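4. Procurement and budgeting

4.1 What we thought we were buying

The budget in the original proposal had one line for hardware, and it read "hand-held grippers and mounting". We recall being pleased with how short it was. Papers on learning manipulation from human demonstration tend to give the price of the device and stop there, much as an advert for a puppy gives the price of the puppy. This section sets out what was ordered, what was ordered again, and which items we would put in the plan if we were allowed to write it a second time.

The study needed household demonstrations: ordinary kitchens, ordinary tables, ordinary clutter, with a person doing the work by hand through a gripper of the same shape as the one fitted to the arm in our laboratory. We had three options. The first was to move an arm from home to home, which our insurers described in a single word. The second was to build a mock kitchen on campus, for which Flavier quoted a sum that would have bought a modest real one. The third was to take only the grippers to the homes and leave the arm where it was. We chose the third on grounds of cost, and later found scientific reasons for it, which are given in Section 2.

4.2 Two hands cost more than twice one hand

Early planning assumed a single gripper per operator. Plenty of table tasks can be done one-handed, provided the objects are stiff and the operator is patient. Thin, light and crumpled things are another matter. One tool pushes them about while the other, had it been purchased, would have held them still. After a short pilot in February we moved to a pair for each operator, and the equipment line doubled.

It then went on growing. A second gripper needs a second camera, a second cable, a second set of spare pads and a second calibration. The two streams of data must also agree on what time it is, and this turned out to be a purchase as well. Wavalix supplied a small timing box to settle the matter. It works well and has a fan that can be heard in every recording where the sound was left on. Storage rose in step with the cameras, and the time spent checking recordings rose rather faster, as there are more ways for two files to disagree than for one file to be wrong.

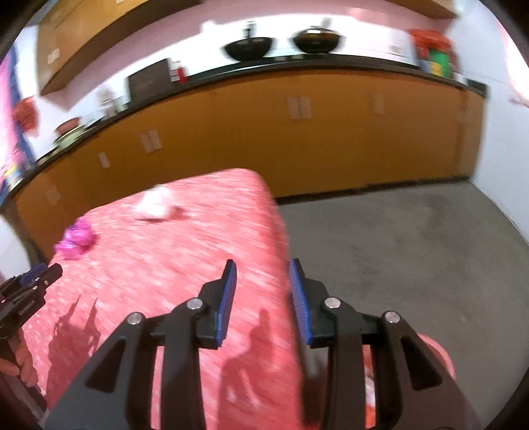 We bought 14 grippers in all, enough for six pairs in use and one pair on the shelf. The shelf pair was cut from the first draft of the budget as a luxury and put back in the second as a joke. By the end of the study it had been in use for longer than any of the others. We now regard a ratio of one spare pair to six as mean, and would plan for one to three.

4.3 Wear parts

The finger pads deserve a paragraph to themselves, having had most of a page to themselves in our accounts. A pad is a small, soft, ridged thing that costs very little, and so it did not appear in the proposal at all. Over the study we fitted 368 of them. The supplier, Moodley, sells pads in bags and treats any order of fewer than ten bags as a cry for help, with postage to match. We placed five such orders before somebody suggested a large one.

Pads wear in different ways according to the surface. On smooth worktops they last well. On woven cloth the ridges drag whenever the operator presses down to pick up something flat, and the tips round off sooner. None of this is surprising to anyone who has owned a pair of slippers. It matters for planning because a worn pad changes the grip before it looks worn, and demonstrations made in the meantime may have to be thrown out. We settled on changing pads by hours of use and stopped asking operators for their opinion of them. The rule wastes some good pads. The pads it wastes are cheaper than the afternoons it saves.

Pivots were the second most common repair. The finger linkage loosens with use, and a loose linkage lets the fingertips meet slightly off line. Tightening takes a few minutes with the right driver. We owned one of the right driver. We then owned four, three of which are presumed to be in the kitchens of participants, where we hope they are giving good service.

4.4 Costs that follow from working in homes

Home visits bring costs that do not show up in a catalogue. Lighting is the first. A kitchen with a strong window throws the operator's own shadow over the work, and this changes with every step taken round the table. We priced portable lamps and got as far as borrowing a set. They improved the pictures and made the homes look like homes in which someone was about to be interviewed by the police. As the arm would have to work in whatever light it found, the lamps went back, and the money was spent on more visits.

Furniture is the second. Our plan had a line for a standard folding table, to be carried to every home so that heights would match. The table weighed more than all the other equipment put together, did not fit through two of the first doorways it met, and was retired. Participants' own tables were used from then on, with their own coverings. Table height was measured on arrival and entered in the log. The tape measure remains the best value item in the study.

Batteries are the third. Itis rated its packs for a full session, and so they were, for a session held at the speed of a brochure. Real sessions include a cup of tea. We allowed one spare pack per gripper from the second month and had no further stoppages from that cause.

4.5 How the money was divided

Taken together, the grippers themselves came to about 30 per cent of what we spent on equipment. The rest went on cameras, storage, timing, batteries, cases, postage, and pads. Staff time is left out of that figure, partly because it came from a different grant and partly because we would prefer not to know. A group working from the device price alone should therefore expect to run out of money a little after the first good week of data, as we did. The shortfall was met from a travel budget, at the expense of a conference that was, by all accounts, rained on throughout.

Comparing this with the cost of placing an arm in each home is harder than it sounds. The arm would have needed no calibration between human hand and machine, and some of our checking would have vanished. Against that, an arm needs a firm mount, clear floor, a trained person beside it and a household willing to eat elsewhere. Our quotations for that route covered hire and transport only and were already well past our total. We make no claim about groups with their own van.

4.6 Changes to the plan for the next phase

For the next phase we have budgeted in pairs from the start. Pads are bought in one order, by the box, with the order placed before the grippers arrive. Cases are specified by the size of the packed kit, measured with the cables in, as the present cases were chosen with the cables in a drawer. Storage is priced at double the expected use. One line, for small tools, has been raised to a figure the finance office has twice returned to us as a typing error, and we have twice sent back unchanged.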